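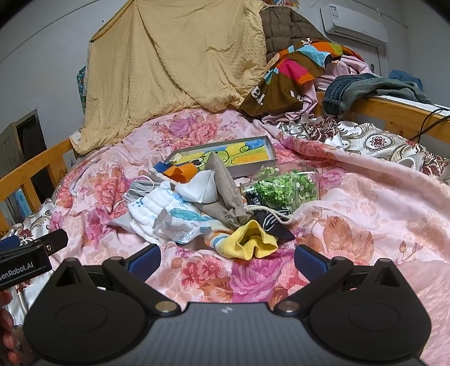 Progress report: Household Sorting Sessions, Gakside

Home About the project Reports Contact

To: Hazel Yazzie, Trukska Fund
From: Glória Cardoso, project coordinator
Date: Feb 20, 2026

1. What we planned

As you know from our application, the project helps families in Gakside to put their small household things in order, in their own homes. The grant of £1690 pays for the home visits, the travel and the storage boxes. In this period we planned 30 visits. We also promised to write a short guide for families, in plain language, which they can keep after our last visit.

2. What we have done

All 30 visits are finished. Each visit takes one morning or one afternoon, and two of our workers go together. Idalina Magalhães made the timetable and Kauko Lehtinen was responsible for the boxes and for the transport.

We start always with the bed. It is a big flat place, every home has one, and the family can stand at the sides and see everything together. The things from one drawer or one bag are put in a pile on the sheet, and the sorting begins from there. The pile on the pink flowered sheet is a usual size for us. It has a nappy, a grey face mask, a folded orange cloth, a knitted piece in yellow, a fabric pouch with a thick cord, a clear jar with small green pieces in it and a shallow grey box with a cartoon picture inside. Such a mixture is very normal. Baby things, clothes and small things for daily use come to live in the same drawer, and after some months it is difficult to find any of them quickly.

After the pile is made, the family chooses the groups. We do not choose for them. In the first visits we came with ready labels (baby, clothes, kitchen, papers), but the families did not use them much. One mother preferred "morning" and "night", and it worked very well in her home. Now we bring empty labels and a pen.

3. Difficulties

The first difficulty was the boxes. The supplier, Brandão, delivered them later than we agreed, and for the first visits we had to use paper bags. Kauko went back to these homes with the boxes when they arrived, so all families have received the same. The extra travel was paid from the same budget line and we did not go over it.

The second difficulty is the small soft things. Cloths, masks, pouches and knitted pieces do not stand up in a box and they become a pile again. Aurora Bettencourt tried to fold them and place them in a row, with the fold to the top, and this was better. We have added one page about it to the guide.

Jars and open packets need also more attention than we expected. When there are small children in the home, we now ask the family to take these out of the pile first and to put them on a high shelf - before we talk about any groups.

4. The guide

The text of the guide is ready and it was read by three families. They asked for shorter sentences and bigger letters, and we have changed both. The printing is planned in Mindton. We have not paid for it yet and the amount is kept in the budget.

5. Next period

We will make a second visit to the families who asked for it, and we will give the printed guide to everybody. I would like to ask for your agreement on one small change: to use the money left from the boxes for lids. Many families put the boxes under the bed, and without lids the things collect dust.

I am at your disposal for any question about the costs. The receipts are in the folder which Idalina sent to your office.

With kind regards,
Glória Cardoso

Recent reports
Household Sorting Sessions: start of the project
Choosing storage boxes for small homes
Notes from the families' meeting in Mindton
Budget table and receipts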